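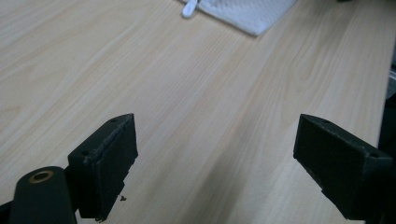
Table, pale wood top.

Home Ask Browse Topics Kids & Crafts Log in
Search questions... Go

Salt dough ornaments keep puffing up, what am I doing wrong?

So I'm making salt dough ornaments with my two kids for the December fair at Nostcombe (we signed up for a table, what was I thinking!) and every batch comes out of the oven looking like little pillows. The stars are the worst. The kids think it's hilarious but I can't paint a snowflake on something that round.

I'm using the recipe everybody uses, flour and salt and warm water, and I knead it for 4 minutes or so while the kids fight over the cutters. My oven is old and runs hot. I've had it at 250 on a dark cookie sheet. The first batch also went brown on the bottoms. Do I need a different flour? I have a big bag of self-rising that I was hoping to use up. Also, what do you seal them with? Last year's got sticky by New Year's and left a mark on my mother-in-law's mantel.

Answers

Best answer
It's the flour! Self-rising has baking powder in it so it's doing exactly what it does in biscuits. Get plain all-purpose and save the other bag for pancakes. My mix is 2 cups flour, one cup salt, and water a splash at a time until it stops crumbling, and I usually stop before I've used the whole cup of water. Then knead it longer than you want to, I go 7 minutes and my arms complain.

Roll it thin, maybe the thickness of two stacked quarters, and poke your ribbon holes with a straw before they go in (I forgot one year and had a whole tray of ornaments you couldn't hang). I'd drop the oven to 200 and flip them halfway, and use parchment if your pan is dark. If they start to lift at the edges, lay another cookie sheet right on top of them for the last stretch.

For the sticky thing, salt pulls in damp air, so they have to be dry all the way through before you seal. I leave mine on a rack overnight, then paint, then do two thin coats of clear acrylic varnish, front AND back. And don't skip the edges.

Another answer
I gave up on the oven completely and let mine air dry by the window, turning them every day. Takes forever but they stay flat and white. We did the Lelley preschool ones that way. Wouldn't try it if your fair is this weekend lol

Another answer
just buy the air dry clay from the dollar store, way easier. we make like 1000 things a year with it and never baked one

Comment from the asker
Okay I feel silly about the flour!! New batch is in now with all-purpose and a pan on top. Will report back.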